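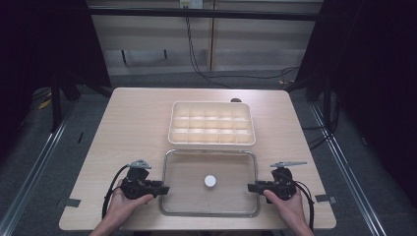
The fifteen-cell tray and the glass dish, with one white disc in it

Sorting small white discs – divided tray or just a dish?

Posted by tomska_nights
I've got some 600 little white discs for a board game I'm making, and I need to keep the batches apart. I have a cream tray with fifteen square cells and a glass dish. Should I tip a batch into the dish and pick from there, or go straight into the tray? Also, my table is pale wood and a bit shiny. Would you put something down on it first?
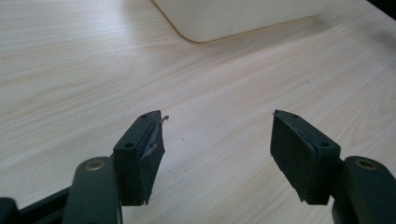
Table surface, light grain with a slight sheen

Renato Panganiban
Dish first, definitely! I did 245 beads that way last October and it saved my back (and my temper). Tip out a small batch, fill one cell, then the next. White on pale wood is hard on the eyes at night, so I'd slide a dark placemat under the dish – clear glass lets the color show through.

moodley_k
tray. get one with a lid or you'll be sorry when the cat walks by
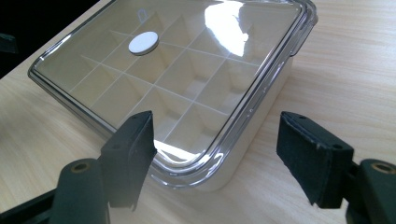
Divided box with a clear lid, disc on top

juditz
Agree on the lid, but check that it sits close to the dividers. Mine had a gap of 2 mm and thin pieces slid into the next cell when I carried it upstairs. Keep it flat and you should be ok.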